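# The Long Wait for a Repair in Stetetcombe

The last appliance repair shop in Stetetcombe closed in June, and people there now drive 70 miles to get a toaster fixed. 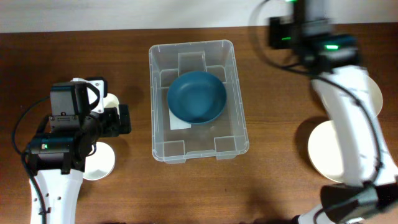
Most of them don't make the trip. Rekha Thakur, who ran the shop for 30 years, says her customers had been drifting away for a long time before she gave up the lease. A new kettle often cost less than an hour of her labor. Parts were the other problem. She could wait weeks for a thermostat, and some makers stopped selling them to small shops at all.

She still fixes things for neighbors at home. Her kitchen holds two vacuum cleaners and a bread machine that belongs to Prys Kemeys, who bought it secondhand and refuses to replace it.

"I know what's wrong with it," Kemeys says. "I just can't get the belt."

In Breller, the next town over, Nima Dehghan has tried a different plan. He charges a flat fee to look at anything that plugs in, and he takes the fee off the bill if he can fix it. Lamps and fans keep him busy. He turns away most microwaves and anything with a sealed battery.

Dehghan has asked Thakur to work for him 2 days a week. She hasn't decided. The drive is long in winter, she says, and she would want her own bench.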